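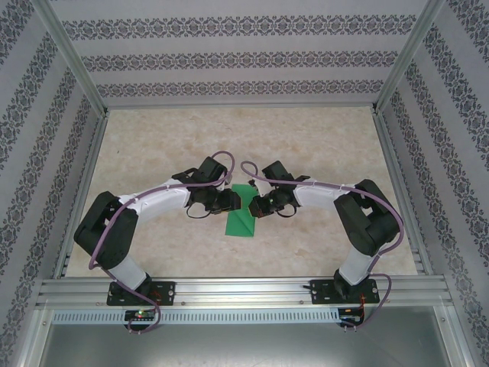 Paper folding fills the December evenings at Larberg

If you have walked past the Larberg rooms after dark this month you may have noticed the lights on rather later than usual, and the reason is paper. Sheets and sheets of it, mostly green, being turned into the small folded trees that will go out with the Christmas food parcels before the holiday.

The idea came from Glenys Treloar, who learned to fold from her aunt and has never quite got out of the habit (she admits to doing it with bus tickets and the wrappers off toffees). Last winter she tucked a folded tree into each of a handful of parcels as a bit of fun, and was so touched by the notes that came back that she decided this year every household on the list should have one. The list, as it happens, has grown a good deal in 2020, and the target now stands at some 2,000 trees.

"I did the sum on the back of an envelope and then had to go and sit down," she said. "But you get quicker, you really do. The first one took me most of a cup of tea and now I can do it while I'm talking to you."

With everyone keeping their distance, the big folding party she had pictured was never going to happen. Instead, 18 households have been taking packs of paper home and leaving the finished trees in a box by the porch, while a much smaller group keeps things going at Larberg itself. Faizal Yusof has been cutting the sheets square, a job he says is far fussier than it sounds, and Sheila Pilkington has written out the folding steps by hand and had them copied for the packs.

Those steps begin very simply. A square of green is creased from corner to corner, opened out, creased the other way and then pressed flat, and it is that first diagonal that decides how the whole tree will sit. Get it wrong by a whisker, Sheila says, and the thing leans for ever after. She recommends a hard, smooth surface and a fingernail, and she would like it known that a carpet will not do, however comfortable it may be.

Ashley Staniforth's two daughters, aged four and seven, have been among the keenest folders, and between them they have sent in a whole shoebox of trees, several with faces. Glenys has promised that the ones with faces will be going out just as they are.

The paper has come from Walczak, the stationers on the hill, who let the group have a good stack of green at cost and threw in some gold for the stars. The gold is nearly gone, so if anybody has a roll of something shiny at the back of a cupboard it would be very gratefully received.

Packs can be collected from the porch at any time in daylight, and finished trees should be left in the box with the lid on, as the roof there drips when it rains. Anyone who would like a pack dropped round, or who has got stuck halfway and wants talking through the last few folds, can leave a note for Sheila in the same place and she will ring back in the evening.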